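Rules on sponsor decals when a car changes hands mid-season?

Posted in Club Racing Help, 4 May 2024
by gravelrun_29

I'm buying a sedan that ran the first part of this season in the Sturnard regional series. The seller is keeping his sponsor, a parts shop called Akyol, and wants their name off the car before I race it. I have no problem with that. My questions are about the rest of it.

The car still has the series windshield banner, the number panels and a lot of small contingency stickers on the rear quarters. Do I have to replace the number panels if I'm given a new number, or can I put new digits on the old background? And do the contingency stickers count for me, or were they registered to him? My first event is at Drokavwood at the end of May and I would like to have this sorted before I pay a sign shop. The quote I have is 400 for a full strip and new vinyl on both sides, which is more than I wanted to spend.

Replies

torquetube
Number goes with the driver, not the car. You need to apply for your own. Call the series office.

oldpaddock
I did this two seasons ago with a car from the same series, so most of this should still apply, but check the current rule book.

You can keep the panels if the background is a solid color and the new digits contrast with it. Scrutineering at Drokavwood looks at the height of the digits and whether they can be read from the tower. They did not care that mine were a different shade of white from one door to the other. If the old digits leave a ghost when you peel them, put a fresh panel over the top. Edges will lift if there's wax under there, so wipe it down with alcohol first.

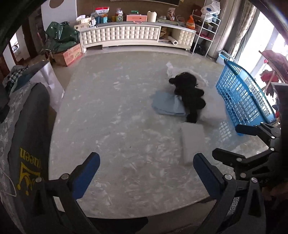
The windshield banner stays as it is. It belongs to the series and is the same for every car. If it has cracked or gone yellow they sell a replacement at sign-on, and mine was 50.

Contingency stickers are the part people get wrong. They are registered by driver at the start of the year, so his don't carry over. You can leave them on the car, but you won't be paid for them until you file your own form — and some of the companies close their list after the first round. I missed out on nearly 300 that way. File the form before you do anything else.

For the Akyol name, a heat gun and a plastic scraper will do it in an evening. Go slowly on the plastic bumpers, they soften before the paint on the doors does. I would not pay for a full strip unless you want a new color scheme.

kedham_wagon
Agree with most of the above. One thing to add — if the seller's name is on the roof or the rear side glass, that has to come off too. I was sent back from the line at Kedham for that and had to scrape it off with a gift card. Also ask him for the log book while you're at it. You'll need it at sign-on.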